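Tips from three weeks with a hired robot helper

Posted Mar 24, 2018

A few of you asked how I got on with the Torell, the fetch-and-carry robot that Brornix hires out by the week, so I've put my notes together with the usual household bits. I had it for 3 weeks at the shop in Listdale (we do groceries at the front and my workshop is behind), and I went in expecting a very expensive coat stand!

First tip: clear the floor before it arrives. I don't mean a quick sweep, I mean mats, trailing leads, the lot. The hire form asks for your floor area and I put down 523 square feet, but half of that was boxes and I spent the first morning shifting them.

Second tip: start it on things with proper handles. Mugs, carrier bags and anything floppy can wait until you've got the hang of the settings. A shopping basket is a lovely thing to begin with, and I'd set the grip to "firm" and the lift to "slow" and leave them there.

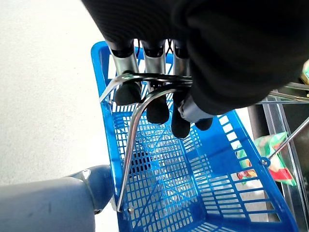
Fingers on the metal handles of the blue basket, with the trolley alongside.

Stand both handles up together if you can. With one flopped over the rim it would sometimes take the other on its own, and then the basket tips and your onions are everywhere. Ask me how I know. Tudur Bellis, who delivered it, also told me to keep the load under 6 pounds for the first few days, and I wish I'd listened.

Wipe the fingertips at the end of each day with a barely damp cloth, then a dry one. Don't use washing-up liquid, it leaves them slippery and you'll be cross with the machine when it's your own fault (mine, in this case).

Now, the money. My bill came to £1,466 with delivery and the training visit, and that's a lot for a little shop. Elba Arancibia at the Salem branch knocked nothing off but did throw in a spare charger, so do ask. Would I hire it again? For August, when we're run off our feet, yes, I think I would. The rest of the year I'll carry my own baskets.

Next time I'll do the drawer runners, as promised, and that trick with candle wax.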